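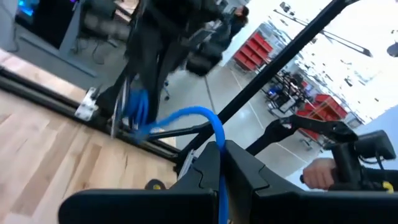
Most of what gets said about robot teaching is about the robot. How many joints, how fast, which model is chewing on the data. I want to talk about the hands. Somebody has to do the job first, through the machine, over and over, and the machine copies that. So what kind of hand, holding what? Look at the one on the right there, wrapped around a black controller, fingers around the lower handle. A whole body of habit squeezed through that. And a blue cable down between the gripper fingers, and a cable is about the meanest thing you can ask anyone to handle secondhand.

I have an opinion on this and it's not a popular one at Terken, where I've been doing this work since last April. We teach too fast. We count demonstrations like they're bricks. The Trondero job asked for 2000 of them and everybody nodded, me too. Good round number. Fits on a slide.

But 2000 of what? Tired ones, a lot of them. After lunch ones. I went back through a stretch of mine and could tell, without looking at the log, where I'd started wanting my coffee. Approach gets sloppy, you overshoot, you jiggle back. The robot doesn't know that jiggle is me being bored. It learns the jiggle.

Felista Muriithi ran the teaching floor before she moved over to the Oltmont site, and she had a rule I thought was silly at the time. Two hours on the controller, then off, do something else with your hands. Sweep, coil stuff up, whatever. People grumbled, management grumbled more. Her batches were small. They were also the ones we kept reusing, and I don't think thats a coincidence.
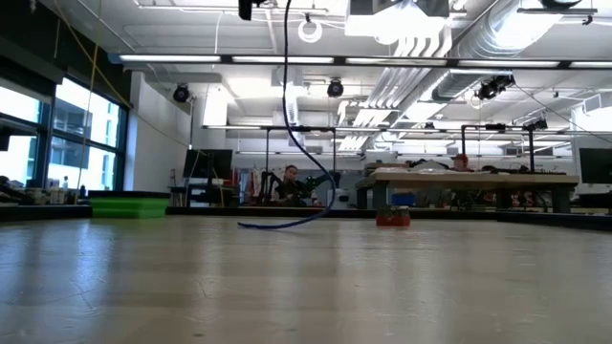 Soft things are where it really shows. Give me a block and I can teach a pick with half my brain off. Block sits there. A rope, a cord, a sleeve, anything that sags, and you're making little decisions the whole way. Pull now or wait for the swing to die? Grab high or low? By hand you'd feel the slack go out. With remote control you mostly watch for it, and watching is slower than feeling, so you hesitate. That hesitation goes in the data too. Sometimes it's useful. Sometimes it's just latency and me squinting.

Which is why I still like moving the arm by hand when the setup allows it. Kinesthetic teaching, if you want the proper word. Grab the wrist and drag it through. You get some of the weight back, and new people pick it up in a morning. Downsides, sure. Your body's in the way of every sensor, and it's murder on the shoulders. The Cheetham people won't touch it and they have their reasons, mostly to do with throughput. Fine. I'd still start every new operator on it, a week at least, before they get handed a controller.

And pay them right! This is the part that gets me. Job ads call it "data collection" like it's picking up litter. Around 72 dollars extra a week for the senior grade, last I saw, for people whose exact wrist motion ends up in the product. A welder with that kind of influence over the output would be called a craftsman. We get called operators and get a headset that smells like the last guy.

What I'd change if it were up to me. Smaller batches. Let the operator throw out their own bad takes, no questions, because they know wich ones were bad before any filter does. Write down who was teaching and how long they'd been at it. Six people teaching with care over a crowd racing a counter, any day.

I've said all this in meetings. Got told it was a good point and we'd circle back. The Trondero number is still 2000 and I'm on again at 6 tomorrow morning, so that's all I've got time for.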